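Vie du club | Comptes rendus
Publié le 4 janvier 2019 par Misaki Ueda
3 commentaires – 6 partages

Réunion du bureau, FC Vukisham

1. Mercato d'hiver
Quelle joie d'ouvrir sur ce point ! Asuka Fukuda confirme l'accord avec Hirose pour le prêt de leur milieu gauche jusqu'à l'été. Le coach voulait un gaucher depuis septembre, il est ravi. La piste Zodeck reste ouverte – réponse attendue après le match aller.

2. Déplacement à Disine
Déjà 180 inscrits, du jamais vu chez nous ! Deux cars réservés, un troisième en option. Vote : adopté à l'unanimité.

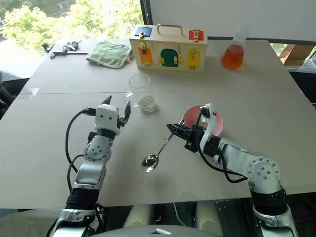
3. Divers
Les maillots extérieurs arrivent enfin. Asuka relance le fournisseur pour les tailles enfant.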